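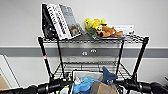
4.2. Objetos blandos y objetos planos en estanterías abiertas

En la sección anterior hemos descrito el reparto general de los objetos por habitación. En esta sección nos limitamos a las estanterías de rejilla metálica, que presentan un problema particular: no tienen laterales ni fondo, y por eso el objeto que en un mueble cerrado se apoyaría en una pared de madera tiene que buscar otro apoyo. El corpus contiene 320 baldas de este tipo, con un total de 844 objetos anotados, recogidos en 40 viviendas y locales de trabajo. Dos anotadores, Gyu-bin Noh y Dorottya Dudás, asignaron a cada objeto una postura (de pie, inclinado, tumbado, colgado) y un apoyo principal (la balda, otro objeto, la pared). Los desacuerdos se discutieron caso por caso y, cuando no fue posible resolverlos, el objeto quedó en la categoría «indeterminado».

Los libros son el grupo más inestable. En las baldas llenas se sostienen entre ellos, pero cuando el grupo es pequeño la inclinación es casi la norma. La figura 3 permite observar este comportamiento: en la mitad izquierda de la balda superior, varios objetos planos, entre ellos un libro blanco con letras negras grandes y otro gris, se inclinan juntos hacia la izquierda, y en la mitad derecha hay dos peluches, uno amarillo que está erguido y un perro marrón tumbado a lo largo. Detrás del perro, una tarjeta blanca se apoya en la pared. En una sola balda aparecen así tres de las cuatro posturas y los tres tipos de apoyo que distinguimos en el protocolo.

Los peluches tienen una función que no esperábamos al principio del trabajo. Varios participantes declararon que los usan como tope para los libros, aunque reconocían que el peso es insuficiente. Uno de ellos explicó: «Pongo el oso al lado y, si los libros se caen, por lo menos caen en algo blando». Otros los colocan en la parte libre de la balda solamente porque no tienen otro sitio. Desde el punto de vista de la anotación, ambas situaciones son difíciles de separar sin la entrevista, y por esta razón la intención del participante se registró en un campo independiente de la postura.

También fue necesario decidir qué hacer con los objetos parcialmente ocultos. Una tarjeta detrás de un juguete o un objeto pequeño debajo de otro se anotó siempre que fuera visible una parte suficiente para darle un nombre general, por ejemplo «tarjeta» o «accesorio». No se intentó leer ni completar los textos borrosos de las cubiertas.

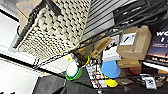 La segunda dificultad se refiere a las agrupaciones densas de materiales distintos. Las cajas de cartón, los sobres de papel y los objetos tejidos se acumulan a menudo en una misma zona, y el límite entre un grupo y el siguiente no es evidente. En la primera versión del protocolo, que seguía el esquema Candon, cada grupo se definía por contacto físico. Este criterio resultó demasiado amplio: una caja que toca otra caja, que a su vez toca un sobre, acababa formando un grupo único con todo lo demás. En la versión definitiva exigimos además que los objetos compartan el mismo apoyo principal. Una pila de cajas se considera entonces como un grupo, mientras que un sobre que cuelga entre ellas se anota aparte.

Los materiales tejidos merecen un comentario. Una superficie de punto grueso, de color crema o beige, puede pertenecer a una cesta, a un cojín o a una manta doblada, y desde muy cerca la diferencia no siempre se aprecia. Dudás propuso emplear la etiqueta «tejido, sin determinar» hasta disponer de una segunda vista del mismo objeto. La etiqueta se mantuvo en el corpus final, pues preferimos conservar la duda antes que forzar una clase.

Por último, señalamos una limitación. Las estanterías de rejilla se montan con frecuencia sin nivelar, y algunos postes pueden quedar visiblemente inclinados. No medimos el ángulo de las baldas y, por consiguiente, no podemos afirmar si la inclinación de los libros depende del mueble o de la manera de colocarlos. La comparación con los armarios cerrados del conjunto Sial se presenta en la sección 4.3.

Artículos relacionados
El cajón mixto: clasificación de objetos pequeños en el corpus Jurkura
Nimby: una guía de anotación para espacios domésticos
Apoyo, contacto y contención en los armarios de cocina
Cómo nombran los habitantes los objetos que no tienen sitio fijo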